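ウルトゲート空港利用促進協議会 路線部会 議事要旨

日時 4月13日(水)午後2時から
場所 ウルトゲート空港ビル 2階会議室
出席 県、市、空港ビル会社、航空会社、商工団体、観光協会
配布資料 夏ダイヤ案、搭乗実績表、前回要旨(訂正版の訂正版)

1 前回要旨の確認
異議なく承認。前回「増便」とあったのは「増便の検討」の誤り。市から、すでに広報紙に「増便」で載せたとの報告があった。次号で小さく訂正する。

2 リルタムゲート線の夏ダイヤについて
航空会社より、1日2往復を維持するが、朝の便を昼前に移す案が示された。機材繰りの都合とのこと。商工団体からは、日帰り出張ができなくなるとの指摘。航空会社は「宿泊需要の創出につながる」と回答した。観光協会のみ深くうなずいた。
県は、運航費補助の要綱に「朝」という語があるかどうかを確認する。空港ビル会社によれば、要綱の用語は「早い時間帯」で、定義はない。継続審議とする。

3 ファルテデン線の再開時期
航空会社の回答は前回と同じく「適切な時期」。時期を月で示せないかと市が求めたところ、「適切な月」との回答を得た。一歩前進と受け止める意見と、そう受け止めない意見があった。
再開の条件となる搭乗率についても数字は出なかった。県は5月の部会までに文書での提示を求める。
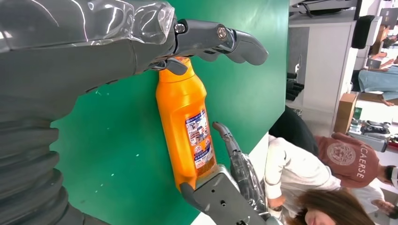
写真1 ロボットハンドとオレンジ色のボトル

4 空港連絡バス
シャイク交通の運行案では、最終バスが最終便の到着前に出発する。同社は欠席のため、意図は不明。事務局が照会する。
片道運賃は600円に据え置く。据え置きについては全員が賛成し、本日唯一の全会一致となった。

5 滑走路補修に伴う運用時間の短縮
空港ビル会社より説明。夜間工事の期間中は閉港を繰り上げる。議題2の昼前案とあわせると、出張客は着いた日のうちに帰れず、翌朝も発てない。商工団体は、この点を議事要旨に必ず残すよう求めた。残した。

6 その他
利用促進ポスターの標語は「もっと近くへ、ウルトゲート」に決定。便数に触れない点が評価された。
駐車場の無料時間の延長は、時間切れのため次回に送る。前回も時間切れで今回に送られた議題である。

宿題
県 補助要綱の「早い時間帯」の解釈
航空会社 ファルテデン線の再開条件(文書で)
事務局 バス時刻の照会、要旨の訂正

次回は5月。日程は航空会社の到着便に合わせて調整する。

閉会 午後4時過ぎ
記録 協議会事務局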